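Ikmont Shared Kitchen: progress report to the Prajapati Fund, September
Reading time: 2 minutes
Filed under: Grant updates / Kitchens and canteens

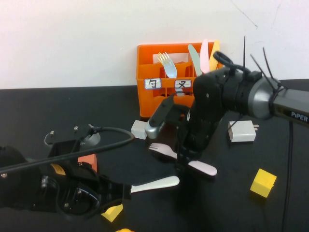
Orange cutlery caddy with labels for spoons and forks, holding a fork and three knives in coloured plastic.

Since the last report we have worked mainly on the serving side of the kitchen. The cooking side was finished in the spring and needs nothing further from this grant.

Cutlery and labelling
The old drawer has been given up. Cutlery now stands in open caddies with compartments, and the labels are in Chinese because most of the lunch group read it more easily than English. Spoon and fork labels are done. Knives have no label of their own yet and have been going in wherever there is space. Sarita Mathur is preparing the missing labels and a one-page guide for new helpers.

We chose reusable plastic forks and knives in mixed pale colours. They are light, and the younger children manage them well. Metal cutlery is still kept for the evening meals.

Use of the kitchen
The lunch group met 11 times in the period and served 76 people. Washing up is still slow, mostly at the drying stage, and we have asked Clernel to quote for a second rack.

Spending
Of the 3,000 awarded for this stage, the caddies, cutlery and label holders have been paid for in full. The shelving from Plalton has been ordered but not invoiced. Roald Westerberg will send the receipts separately.

Still to do
Label the knife compartments.
Fit the 4 shelves by the serving hatch.
Move the spare cups out of the corridor cupboard.
Agree who restocks the caddies before the evening meals.

We do not need any change to the grant terms at present. The next report will cover the shelving.

Contact the kitchen office | © Ikmont Shared Kitchen | Back to top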